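Chapter 10
Celebrity News and the Apparel Market

Coverage of what well-known people wear has measurable effects on clothing sales. This chapter treats that coverage as a commercial system and examines how an outfit seen at a premiere becomes a search term, a product listing and a stock order. 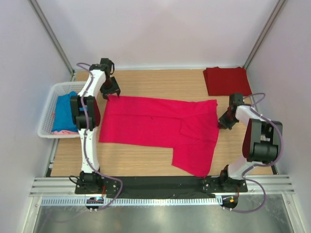
Figure 10.1 Crimson-pink garment, partly folded, on a wood-grain tabletop.

Öztürkmen divides the cycle into exposure, identification and imitation. Exposure begins when an outfit is published. Identification occurs when a reader or editor names the label. Imitation covers the lower-priced versions that follow. In a study of 2,408 entertainment items, Ayaaba found that identification usually took place within 29 hours. Items that named a color in the headline were shared more often than those that named only the wearer.
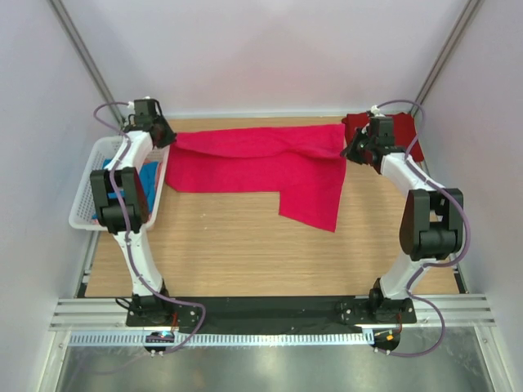 10.1 Key Terms

Placement: the supply of clothing to a performer by a label, with or without payment.

Sighting: an unpaid appearance of a product in published coverage. The Sestico case in Section 10.2 compares the two.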